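Two-arm cell: left gripper drifting off the meeting point, is it really calibration?
Tretside Automation Board > Small cells and benches
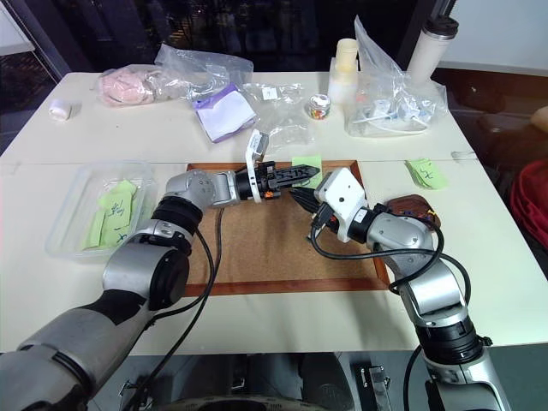

Both grippers at the meet position over the cork board.

zorica_a
Started this in August in my head and am only writing it up now. The cell at Clollham does a handover between two arms over the middle of the table. Left arm has the black toothed fingers, right arm has the white head. They are supposed to meet on the same line every time. For the first stretch after setup they do, and then the left one starts arriving a hair low. The integrator (Nikolovski) says recalibrate. I have recalibrated. It comes back. I don't buy that the calibration is going stale by itself on a table that doesn't move.

bujarp
How do you know the table doesn't move? You've got a seam across it. If the two sections aren't tied together underneath, the back half can settle and pull on whatever is shared.

zorica_a
The board they meet over is on the front section. The back section just has the bags and bottles and the jar on it. I put a level on both halves before and after and saw no change.

hsamir
A bench level won't show you what you're after. Get an indicator on it.
Before that, look at the cable. You have a black cable hanging off the left wrist and lying across the cork board. If that snags on the wood edge it will load the wrist right where you care about it. On ours the same thing cost me a week of recalibrating for nothing.

bujarp
A cable that light is not going to pull an arm like that down. Sorry, I've heard this one a lot and I've never seen anybody measure it.

hsamir
I never said it moves the arm. It moves the bracket on top of the gripper, the one with the sensor. If zorica is correcting from that sensor, then the arm goes exactly where it's told and it's told wrong.

zorica_a
I am correcting from that sensor, yes. Nikolovski set it up that way.

bouchra_b
Then stop correcting from it for one run. Fixed positions only, sensor ignored, and log where the fingers end up. If the drift goes away it's the bracket or the cable. If it stays, it's the joint or the mount.
How many cycles before you see it?

zorica_a
First time I caught it was at 611. After the last recalibration it was 919. So it isn't even consistent, and that's my other problem with the "goes stale" story.

bujarp
Two numbers isn't a pattern in either direction. What torque on the bracket screws?

zorica_a
No idea. There's nothing in the Nikolovski sheet. It says "tighten".

snez_berisha
Ha. Ours said that too – same sheet, I'd guess. We run the Tradanwood stands and had to ask three times for a real figure. Put a paint pen line across each screw head and the bracket, then look at the lines when it drifts. Free, and you'll know.
I'd also tie the cables back on both arms. The right one has loops all down the side and you'll want them out of the way whatever the cause is.

bujarp
Tie them with slack at the wrist or you'll make a new fault to chase.

zorica_a
Update, September 2022. Ran it with the sensor ignored and paint lines on the screws, cable clipped up off the board. 900 cycles, left gripper on the line as far as my indicator can tell. Screw lines have not shifted.

hsamir
So, cable.

bouchra_b
Or sensor. You changed two things at once. Put the sensor back in and leave the cable clipped.

bujarp
What she said. And 900 is under your 919, so I wouldn't call it fixed on that run either.

zorica_a
Fair. Sensor goes back in tomorrow, cable stays up, and I'll let it go well past 919. I've told Nikolovski I'm not paying for another calibration visit until then.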